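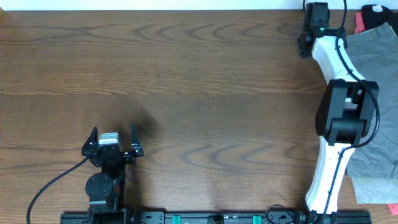 2 min read · 10 posts

1/ Write-up of the left arm fault on the folding cell at Favance. Posting it as a thread because three people have asked me for the same notes. Jul 10, 2022.

2/ Setup: two arms on one black rail, wooden table, garments staged on the right. The black arm has the two-finger gripper and works the near left. The white arm reaches over the clothes. The control software is Flatach. The job is called Batlow, for reasons that predate me.

3/ Symptom: during a fold, the black gripper opened without a command and dropped the hem. The arm then carried on with the rest of the motion as if it were still holding cloth. No alarm. Yến Bạch caught it on the log review, where the finger position reads open and the task state reads "grasped."

4/ First theory was the fingers. Pointed tips, thin jersey, low grip force, so a slip seemed likely. Lâm Phan raised the force and reran 80 folds. It failed on 2 of them, same signature. A slip doesn't drive the fingers to full open. Theory dropped.

5/ Second theory was the cable. The gripper cable on the black arm leaves on the left side and hangs in a long free loop over the table. The white arm's cable is tied down at intervals along its links. The black one never was. Both failures came with the wrist rotated to the far side, when the loop pulls tight.

6/ Test: arm powered, gripper closed on a folded shirt, one person turning the wrist by jog at low speed, another on the stop button. At 81 degrees the gripper controller dropped off the bus. It came back in under a second and ran its startup routine. The startup routine opens the fingers.

7/ So there are two faults. The connector loses contact under side load. Separately, the gripper treats any restart as a cold start and opens, and the Flatach driver reconnects without telling the task layer. The first is a cable problem. The second is the one I would call a safety matter.

8/ With a shirt, an uncommanded open costs you a bad fold. The same driver runs on Cù, where the part is heavier and people load by hand from the front. We stopped Cù the same afternoon. It had logged 32 silent reconnects since May. None overlapped with a held part, as far as the log can show. The log only samples the gripper once per motion, so I don't put much weight on that.

9/ Changes so far:
- New connector with a locking collar, strain relief at the wrist, slack taken up and tied along the links.
- Gripper holds last position on restart. Opening needs an explicit command.
- Any bus dropout during a task is now a protective stop with manual reset.
- Gripper state logged continuously.

10/ Still open: the stop leaves the white arm wherever it happened to be, sometimes low over the clothes, and the recovery path from there is slow and has to be jogged by hand. Lâm is writing a retract move. Cù stays off until the dropout test passes there too. If you run the Flatach driver with the stock startup setting, pull the gripper connector with the fingers closed and the area clear, plug it back in, and see what it does.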